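Brombridge Holiday Lets
Varkdale apartment: equipment guide
Section 4. Lidded pan and round dining table

Applies to the Ranent cookware set supplied with the apartment. Read with Section 3 (hob) before first use.

4.1 Setting the table for serving

1. Wipe the table top with a damp cloth and dry it. The black finish is glossy and shows smears under the ceiling light.
2. Stand the paper towel holder towards the back of the table, upright on its base.
3. Put mugs on the left, handles to the right. Glass and ceramic mugs may be used together.
4. Let the pan stand on the hob, heat off, until the base is cool enough for the table. Use the cork mat from drawer 2 if in doubt.
5. Set the pan down with the long handle pointing to the back and the short side grip to the right. No handle may project over the table edge.

CAUTION: The table top is rated by the supplier, Pramanik, for warm dishes only. Marks caused by hot cookware are charged as damage.

6. Check that the lid is seated evenly on the rim all the way round. Hold it by the centre knob only. The glass may be cloudy on the underside; this does not affect the fit.
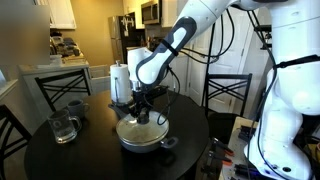
4.2 Removing and replacing the lid

1. Grip the knob from directly above.
2. Raise the far side of the lid first, so that any steam leaves away from the hand.
3. Lift straight up until the lid is clear of the rim, then move it sideways.
4. Lay the lid knob down on a folded towel. Do not lean it against the mugs or the towel holder.
5. To replace, lower the lid level over the pan and release the knob once the rim is seated.

Note: The contents can be checked through the glass. Leave the lid on if only a check is needed.

Note: If the knob turns in the hand, tighten the screw under the lid before lifting again. Replacement lid and knob: part 1165. 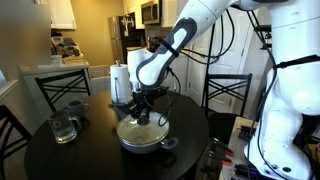

Fig. 4-2. Lid on the pot, held at the centre knob.

4.3 Care of the cooking surface

The inside of the pan is light in colour, so a thin film of residue is easily seen. Remove it before the next use.

1. Allow the pan to cool fully. Do not add cold water to a hot pan.
2. Take up loose fat with a paper towel.
3. Wash with warm water, washing-up liquid and a soft sponge. Work from the centre to the rim.
4. For film that remains, soak for 15 minutes and repeat step 3.
5. Dry inside and out, including under the side grip.

CAUTION: Do not use steel wool, scouring powder or knives on the surface. Pans with a scratched surface must be withdrawn from use. 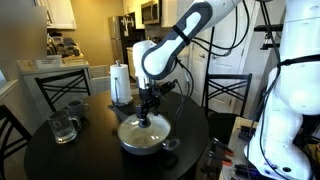 Fig. 4-3. Pan with lid removed, cooking surface exposed.

Replacement pan: part 1655. Orders and damage reports to Chaminda Saha, Brombridge office, extension 2000.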